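Werel furniture fair, notes from two days

Writing this up quickly before I forget it all. No proper order, sorry.

Got in from Estbridge on the early train, seat by the luggage rack, no breakfast. The fair is in the old rope works by the canal, 16 halls if you believe the map, although hall 9 was shut and a few of the others are more like corridors. Doors at 9.30, queue already round the corner. Ticket was emailed to me, phone had 7 per cent left, cue panic. Print it out if you go.

Started with the chair people as always. Lots of rush seats this year, lots of ash, very pale, oiled not varnished. Domínguez had the best stand in the place for my money. Small family workshop, four at the bench, and they'd brought a shave horse and a heap of green wood and were making spindles all day long in front of anyone who stopped. I stopped for an hour. Iara Sosa was on the horse when I got there and didn't mind being asked daft questions. She splits everything by hand so the grain runs right through the spindle, then dries the ends in hot sand overnight. The legs she leaves a bit damp. The leg shrinks on to the dry spindle and that's your joint, no glue. I knew this from books but never had a go at pulling one apart. Couldn't shift it.

Price for the side chair is 700, the one with arms more. Waiting list till next spring. Didn't order, still thinking about it.

Lunch: don't. Eleven for a cheese roll and a tea. There's a bakery over the footbridge with proper soup, go there, they stamp your hand so you can get back in.

Afternoon was tables. Big theme was extending ones, people with small flats I suppose. Toltavier showed a round one where the leaves swing up from underneath, seats four then eight, lovely action but heavy, and I caught my thumb. Their rep said the hinge had been redrawn 170 times, which I can believe. Finish was a hard wax. Asked how it copes with a hot dish and got a bit of a shrug. Another stand had trestles in oak with wedges you knock in with a mallet, good and plain, very cheap, slightly wobbly on that concrete floor so hard to judge. Would of liked to see one on boards.

Talk at 3 on repairing veneer, packed out, standing at the back. Useful bits: warm the old glue with an iron through brown paper, don't rush it, weight it overnight. If a piece is missing, cut the patch as a boat shape and never a square, the eye goes straight to a square. He passed round a tray of mends and I only found half of them.

Second day much quieter. Went back for the timber yard stalls in the courtyard, bought two boards of pear, now have to get them home on the train. Lamps hall dull. Students' hall much better, a lot of stools, one really clever one from a single plank. Then dining furniture again because I'd missed the end of that row.
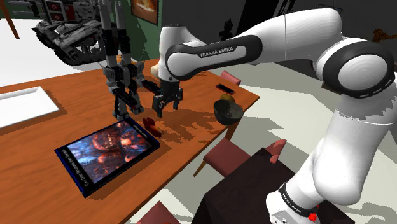 WEREL, April

Wooden dining tables, then, the long version. Heights were all over the place. I measured a few tops with my pocket tape and got a finger's width or more between stands that all say standard, so take your own chair along or at least know your seat height. Knee room under the apron matters more than people think, sit down and cross your legs before you buy. Also look at how the top is fixed. Buttons in a slot, good. Screwed tight straight through, walk away, it will split the first winter with the heating on.

Asked three makers about rings and scratches. Two said oil it again and stop fussing. The third tried to sell me a kit.

Left at four, feet gone. Cloakroom queue was long, allow twenty minutes if you've a train. Pear boards travelled in the bike space, guard very nice about it.

Next year's dates not up yet, will add them when they are. If anyone knows where to get rush by the bolt this side of Estbridge, drop me a line, mine's gone mouldy.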